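Tischauflage Parnwood 137

Hersteller: Swanepoel
Serie: Parnwood
Ausführung: blaugrau, matt
Lieferzeit: auf Anfrage

Die Parnwood 137 ist eine einteilige Arbeitsauflage für rechteckige Tische in Werkstatt, Labor und Ausgabebereich. Sie wird lose aufgelegt und seitlich durch Profilschienen gehalten; eine Verklebung ist nicht vorgesehen. Die Oberfläche ist geschlossenporig und gegen haushaltsübliche Reiniger beständig. Lösemittelhaltige Mittel greifen die Deckschicht an und sind von der Gewährleistung ausgenommen.

Der Zuschnitt erfolgt nach Maßangabe. Bei Bestellung ist das lichte Maß zwischen den Schienen anzugeben, nicht das Außenmaß der Tischplatte. Innenecken werden mit 90 Grad ausgeführt, Radien sind gegen Aufpreis möglich. Die Auflage arbeitet bei Temperaturwechsel geringfügig — eine umlaufende Fuge ist einzuplanen.
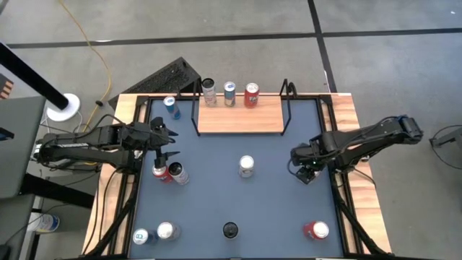 Blaugraue Arbeitsfläche mit schwarzen Schienen auf hellem Holz, hinten erhöhtes Holzbord.

Für Getränkeausgaben und Musterregale empfiehlt sich die Kombination mit dem Aufsatzbord Garance. Das Bord wird am hinteren Tischrand verschraubt und ist bis 16 kg belastbar. Bohrschablone und Schrauben liegen bei. Eine nachträgliche Montage ist möglich, die Auflage muss dafür nicht entfernt werden.

Technische Daten
Nutzlänge max.: 256 cm
Nutzbreite max.: 137 cm
Eckwinkel: 90 Grad
Traglast Aufsatzbord: 16 kg
Reinigung: feucht, pH-neutral

Zubehör
Aufsatzbord Garance
Schienensatz Wolo, schwarz
Eckverbinder Wolo

Hinweis: Die Schienensätze der Vorgängerserie passen nicht zur Parnwood 137. Zuschnitte sind von der Rückgabe ausgeschlossen. Farbmuster werden auf Anforderung zugesandt — Abweichungen zwischen einzelnen Chargen bleiben vorbehalten.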